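Workstation inspection before reuse - checklist with comments
Turen repair room, Wed 25 June
Unit no. 3887. Checked by: Yaryna Palamarchuk
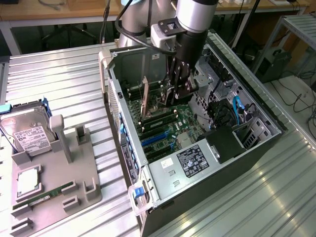

Unit 3887 on its side, side panel off, memory modules in their slots.

1. Mains lead removed before opening - YES
2. Wrist strap worn - YES
Comment: the strap is old, please order a new one from Votier.
3. Memory modules seated, clips closed - YES
4. Expansion card upright and firm - YES
Comment: I pressed it a little, it does not move.
5. Blue SATA cable not pinched by the case - YES
Comment: keep it away from the edge when the panel goes back.
6. Air shroud clean - NO
Comment: dust inside. To be cleaned before item 9.
7. Power supply label can be read - YES
8. Release latch moves freely - YES, but stiff
9. Side panel closed, all screws present - OPEN
Comment: one screw is missing. Mr Pasichnyk has spare ones in drawer 10.
10. Electrical safety test - OPEN

Result: not yet released. I will check again items 6, 9 and 10.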